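Home | News | Members | Contact

Konia council asks for open hearings on the Orgate inquiry

The council of Konia voted today to ask the national parliament for open hearings on the Orgate land sales.
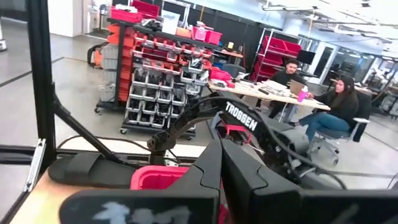

The request was carried with 4 votes against. It says that witnesses should speak in public and that the papers, which go back to 1871, should be free to read.

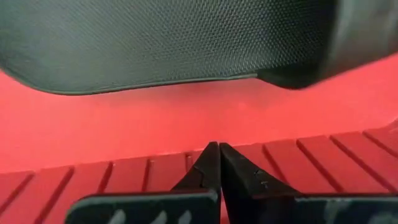
By Yuxi Ye, press office
April 12, 2022

"We have waited since January for an answer," said the council leader, Mr Dai. "People who lost their land want to hear the reasons with their own ears."

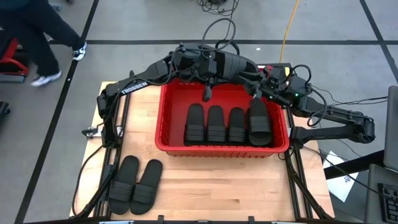
Black slides in a red basket, with one more pair on the table.

A petition with 2000 names will be sent together with the request.

Recent items
Ollero by-election: list of candidates
Council meeting moved to Room 2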